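Workshop Tips: Opening Up an Old Desktop and Swapping the Drive

By Leonardo Longo
Posted Mar 17, 2022

I love working on old desktops. Give me a big, dull office tower with a side that comes off and I'm happy for the whole evening! There's so much room in there compared with a laptop, and most of the parts were meant to be taken out and put back by somebody in a hurry. A lot of people are scared of the inside of a computer, and I'd really like to talk a few of you out of that, because swapping a drive is easier than changing a faucet washer (and you stay dry).

So these are my tips for the job, in more or less the order I remember them.

Before you open anything

Shut the computer down from the menu, pull the power cord out of the back, and then hold the power button in for a few seconds. Take off your watch and rings. Touch bare metal on the case before you reach in, and again every time you come back from the kitchen with a coffee. Leave the coffee on another table. I mean it about the coffee.

Clear more space than you think you need. The side panel goes somewhere, the screws go somewhere, and the old drive and the new drive both go somewhere, and they look exactly alike once you've turned your back on them. I put a strip of painter's tape on the old one and write OLD on it in marker. Takes two seconds - has saved me twice.
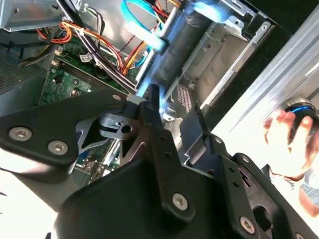
Dust comes next. Use short puffs of canned air, keep the can upright, and hold the fan blades still with a finger while you do it. Start at the top and work down so you're only chasing the dust once. The perforated parts of a case are where it builds up worst, and a soft, dry paintbrush does a better job on those than air does. Keep one brush just for this and please don't let it back in with the painting things. Never a vacuum cleaner hose right up against the board, and never a damp cloth inside.

While you've got the brush out, look at the cables. Anything that runs across the part you need to get at should be moved aside gently, and if you have to unplug one, take a phone picture first. Pull on the plug and leave the wires alone. If it won't budge there is nearly always a little clip you haven't found yet, so get a flashlight and find it.

A place for the drive to sit

This is the tip I get most excited about. Give the drive its own spot on the bench! For years I laid drives down wherever there was a gap, and they got slid around, leaned on and once knocked clean off the edge by my elbow. A hard drive can be ruined by a short drop, even when it's switched off. A holder fixed to the bench keeps it in one place and leaves both your hands free.

You can make one from scrap in half an hour. A flat base, a couple of raised supports with a gap the drive drops into, and a way to fasten it down. Measure the drive in its caddy if it has one, as the caddy adds more than you'd guess, and leave a hair of extra room so you're not wrestling it out again. Round off any sharp corners with sandpaper. If your bench has grooves in it like mine, keep small screws well away from them or you'll be fishing with a magnet till bedtime.

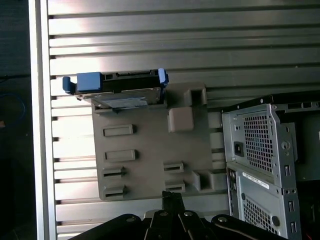

My first holder was a block of pine and it worked fine, though it shed a bit of sawdust until I sealed it. The second came out of a Tomeo organizer tray that I cut down with a coping saw, and I still use that one for the small laptop drives. Galli makes a nice low screw dish that sits beside it. A jar lid does the same thing for free.

Caddies and their tabs

Plenty of office machines hold the drive in a plastic caddy with colored tabs at the ends. The color is there to help you: on most of them it marks the bits you're supposed to touch. Squeeze or lift the tabs, slide the whole thing straight out, and keep it level. Forcing a caddy at an angle is how tabs get snapped, and a snapped tab means a drive that rattles.

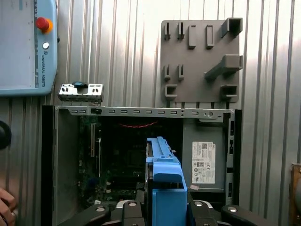

Labels deserve a minute of your time too. Before you order a part, write down the model number from the outside of the machine, then look inside for anything else that's printed. It's common to find one on a bare metal panel, like the white label with the QR code and the rows of tiny black text on the right side of this open chassis. Small print like that is miserable to read by eye, so take a close photo and zoom in on it. Then keep the picture with your receipts. I bought the wrong bracket in February by trusting my memory, and Proltier were very kind about the return, but I'd have had the computer back together a week sooner.

Putting the new one in

Slide the new drive into the caddy with the connectors facing the same way as on the old one, and check that the holes line up before you press anything home. Start every screw by hand. Once they've all caught, go around and snug them up with a small screwdriver - a power driver has no business here. Then the caddy goes in, level again, until you feel it seat.
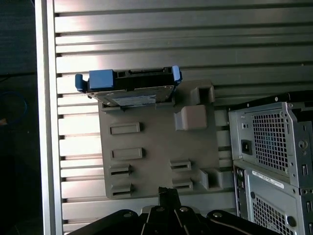
Zorkent wrote in to say that the old drive should stay in a drawer for at least a month after the swap, tape and all, in case a folder got missed in the copying. Yes, do that! I keep mine in a padded envelope with the date on the front.

Last thing: plug in the power and start the computer with the side panel still off, hands well clear. If the drive doesn't show up, shut down, unplug, and press both ends of the data cable in again. Nine times out of ten that's all it was, and then you can go find the screws for the panel.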